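Recording Your First Teleop Demos in Simulation

Posted Saturday, November 13, 2021 by Italo Bellini

This page gets you from a fresh install of Virnow to a folder of demonstrations you wouldn't be ashamed to train on. It assumes you have Rerna running as the teleop bridge and a gamepad that doesn't drift. If yours drifts, buy another one. I spent most of March trying to fix drift in software and have nothing to show for it but a config file with angry comments in it.

1. Start the bridge, then the simulator

The order matters. If Virnow comes up first it will happily grab the keyboard and ignore your gamepad for the rest of the session. Wait for Rerna to print "controller bound" and only then load a room.

2. Set the rates

Control at 40 Hz, recording at 8. You can record faster, and your disk will fill up faster, and the policy will be exactly as confused as before. Leave the action smoothing at its default until you have a reason to touch it. Wanting the motion to look cool on video is a reason, I suppose, but a poor one.

3. Pick a room and drive around it

Load one of the furnished rooms and spend a few minutes just driving. No recording, no task. Learn where the walls are with your thumbs.
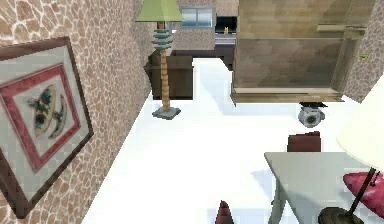 A demonstration is a record of what you did when you could see what the robot could see, so drive from the robot's view and turn off the free camera. People hate this step. With the free camera you can float over the furniture like a minor deity and thread every gap, and the policy then has to learn decisions based on things it never saw. For a first route, go up the open floor between the stone-patterned wall and the little table, and finish facing the floor lamp with the teal tiers. It's an easy thing to aim at, whatever you think of it as a lamp. Swing wide of the table on the way, as the legs are thin and easy to forget about once you're looking at the goal.

4. Record

Hold the left bumper to start, release to stop. Pause for a beat at each end so the clip doesn't begin in mid-lurch. Say out loud what you're about to do if it helps. It helps me, and the office has stopped asking.

Aim for 30 clean runs per route. Vary the starting position and heading every time. The temptation is to get very good at one start and repeat it, which gives you a policy that is very good at one start.

5. Keep some of the mistakes

If you clip a corner and recover, keep the clip. Recoveries are the only place the policy learns what to do after things go wrong – and things will go wrong. If you clip a corner, swear, and spin in circles, delete it.

6. Replay before you export

Run the replay tool on every clip. It feeds your recorded actions back through the simulator and checks where the robot ends up. If the final position is off by more than 2 centimeters, your timestamps are probably slipping. Restart the bridge and record that batch again.

Export goes to the Fellow format by default. The old Hawthorne exporter is still in the menu, and it still drops the last step of each episode. Don't use it.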